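# Progress report: scent and kennel enrichment work, second period

Prepared by Rupert Auer for the Bandara Fund. Covers the period ending in September. 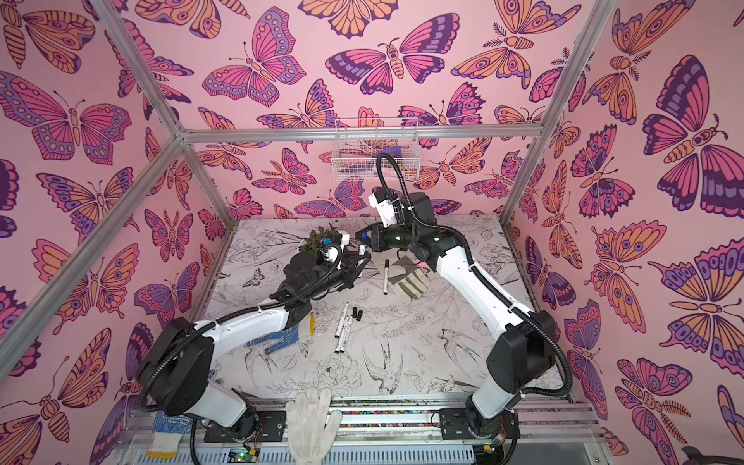
The dogs in the Hollunov group have finished their second period of advanced training, and most of this report deals with how they got on and what we spent. We began the period with 23 dogs. Two were released for medical reasons, one for hips and one for a skin condition that did not clear up on the new diet. Both went back to the families who raised them. The rest moved on to public access work on schedule. We had planned to hold the scent side back until the dogs were steady on leash in stores, but the trainers asked to start it early and I agreed. One change that helped was teaching the dogs to work in visually busy places. A surface printed all over with flowers, birds and insects, with butterfly wallpaper around it, is a fair match for the kind of clutter a dog meets in a child's bedroom or a gift shop, and we now use patterned mats and wall coverings in two of the four training rooms. Dogs that used to stop and sniff at every new floor settled faster once they had met a few of these at home base.

## Training progress

Basic obedience is in good shape across the group. Retrieves are uneven. The Labradors pick up keys, phones and pill bottles without much trouble, while three of the crosses still mouth metal items and drop them short of the hand. We went back to a wooden dowel with those three, then a dowel wrapped in foil, then a spoon. Two of them are now on keys. The third is still on the spoon.

Alert work for low blood sugar started with stored samples from the Enudex clinic. We ran 480 sample trials over the period. Of these, 159 were blank trials with no target scent in any of the jars, and it was on these that we learned the most. Several dogs were alerting on blanks when the handler stood too long next to one jar. We changed the setup so that the handler stands behind a screen and does not know which jars are loaded. False alerts went down, and so did correct alerts for a while, but the correct ones have come back. I would like another full period of screened trials before we put any numbers in front of clients.

Leash manners in crowds remain the weak spot. The bus depot route was closed for repaving through the middle of the period, and we used the farm supply store instead. It is a good place for smells and carts but it does not have enough people in it before noon. We go back to the depot next month.

## Kennels and health

The drain in the north run was replaced. It had been backing up after heavy rain and the dogs on that side had to be moved at night more than once. The work took longer than quoted and the invoice is attached to the budget sheet.

We had one round of kennel cough, limited to four dogs. They were kept apart and missed nine days of training. All four are back to full work. Vaccines are current for every dog on site.

The switch to Starka dry food is complete. Weights have held steady except for Juniper, who gained and has been put on a smaller ration.

## Staff

We filled the junior trainer position in the first month of the period. The new hire came from a herding background and has taken over the morning groups. The evening kennel position is still open. I have been covering it with overtime, and that is the main reason the wages line is over.

## Budget

Wages are over plan and the drain was not in the plan at all. Vet costs came in under, even with the cough. Fuel was under because the depot route was closed. Taken together we are slightly over for the period, and I expect to make it up if the evening position is filled before winter. I am not asking for extra money at this time. I do ask that the unspent part of the vet line be moved to wages.

## Next period

- Finish public access testing for all dogs in the group.
- Run screened scent trials only, with fresh samples from Enudex each week.
- Begin matching interviews with the first clients on the list.
- Patterned mats for the other two training rooms, if the current ones hold up to washing.
- Hire for evenings.

The Hollunov families have asked for a visiting day. I would rather hold it after the public access tests, so the dogs are not pulled off their routine, and have told them so. Please let me know if someone from the Fund would like to attend, and I will send the details once the test schedule is set.

Rupert Auer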